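Notes from the grape row

1 August 2020

Well, the birds found us again! I went out before breakfast to look at the vines along the back fence and half the lowest bunches had been picked down to bare stems. If you garden anywhere on the Clarkadberg side of town you probably have the same visitors, so let me tell you what I've been trying.

The netting went up first. I bought a 40 foot roll from Potau (they'll cut it for you if you ask at the counter) and draped it over the whole row, which was a mistake. The tendrils grew straight through it and I spent an evening with nail scissors getting them loose. Taras Hladun, who has the plot behind mine, puts little mesh bags on each bunch and ties them with string. It takes forever, but his Tekleab vines look wonderful and mine look like they've been in a fight.

The other thing I keep getting wrong is picking too early. Grapes don't get any sweeter once they're off the vine, and the color fools me every single year. Mine turn dark a good while before they taste of anything. So now I eat one from the bottom tip of the bunch, where they ripen last, and if that one makes me squint I leave the lot alone.
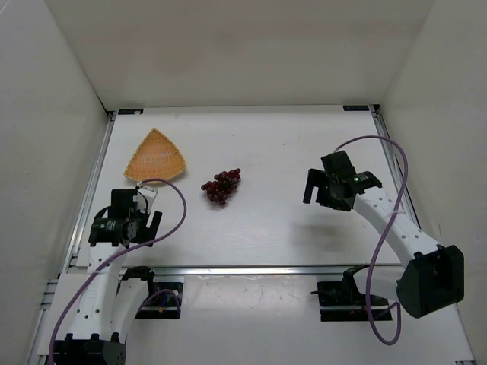

Once they're in the kitchen I don't wash them until I'm ready to eat them - they keep much better in the fridge that way, and the dusty bloom on the skin does no harm. Any that go soft get simmered with a squeeze of lemon and strained for juice. Last year's juice made a very decent jelly, apart from the batch I forgot on the stove.

Several of you wrote in March asking for cuttings from the old Zoltlow vine. I haven't forgotten! I'll take them in winter when it's dormant, so send me a note if you'd like one and tell me whether you have a sunny wall.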